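Autumn at the Water's Edge

Every year, when the summer guests go home, the Quintana becomes a different hotel. In July the terrace is full from breakfast until late evening. By the end of September you can choose any table you like, and the kitchen has time to talk with you about the soup.

The season of harvest dinners opens on 26th September. Guests receive 4 courses, with mushrooms from the woods near Dotedberg and a pear cake which is baked in the morning and is often finished before nine. I have eaten it 2 times and would gladly eat it again.
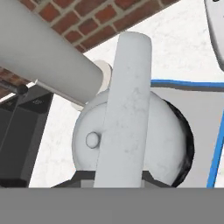 Where to sleep

The rooms on the garden side are smaller, but they are more quiet. For families I would recommend the old wing, where three rooms share one sitting room with a fireplace. Breakfast is included in the price, also for children.

What to do between meals

A path goes from the hotel gate to Clorkwood, some 3 miles along the lake. Good shoes are necessary after rain. At Clorkwood there is a small tea room, and the evening bus to Mikmont stops in front of its door.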